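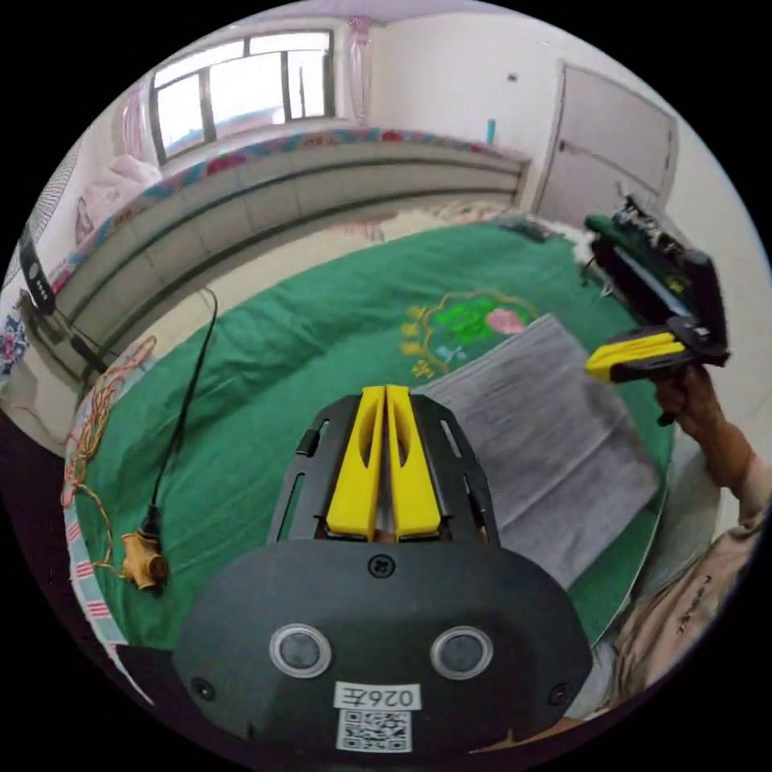 Attached photo (click for full size)

Apricot jam that won't set, and a question about sugar
February 2, 2019
Posted by verandah_kerekes

Morning all, and sorry in advance for the length. We've had a ripper of a season here in Priltcombe and the old Stasari tree has dropped more fruit than I can give away, so I've been at the stove most evenings this week. My mum's recipe is 615 g of stoned fruit to 515 g of sugar, juice of a lemon, and boil till it wrinkles on a cold saucer. The first batch was lovely. The second one is basically sauce. Same pot, same tree, same saucer for that matter! Do I boil it again or call it topping and be done with it?

plumduff
Boil it again, love. I'd bet the second lot of fruit was riper, and very ripe apricots don't have much pectin left in them. Tip the jars back in the pot with another squeeze of lemon and give it a good hard boil. Mine always goes a bit darker the second time but it tastes fine on toast.

tin_roof
I'm going to disagree with plumduff, nicely I hope. Reboiling gives you a set, sure, but you lose that fresh apricot taste and end up with something closer to toffee. I'd keep it runny and put it on yoghurt or over a sponge. For the next batch throw in a handful of fruit that's still a bit green on the shoulder.

plumduff
Toffee! I've never made toffee in my life, not on purpose anyway. You might be using too small a pot. A wide one boils off the water before the flavour goes.

gumleaf2
Is 515 of sugar enough, though? I go equal weights and have never had one fail. Mum's recipes were often written for whatever was in the cupboard.

verandah_kerekes
I did wonder that, gumleaf2, but equal weights is too sweet for this house. The pot is a deep one, so plumduff may have me there. I'll borrow my sister's preserving pan and redo half of it, and leave the rest runny for the kids' ice cream.

tin_roof
Half and half, I can live with that. Have you tried the Anomance, by the way? It's a later apricot and a fair bit sharper, and I reckon it makes the better jam. Ours is usually finished well before the quinces start.

plumduff
On that one we agree. Wide pan, though.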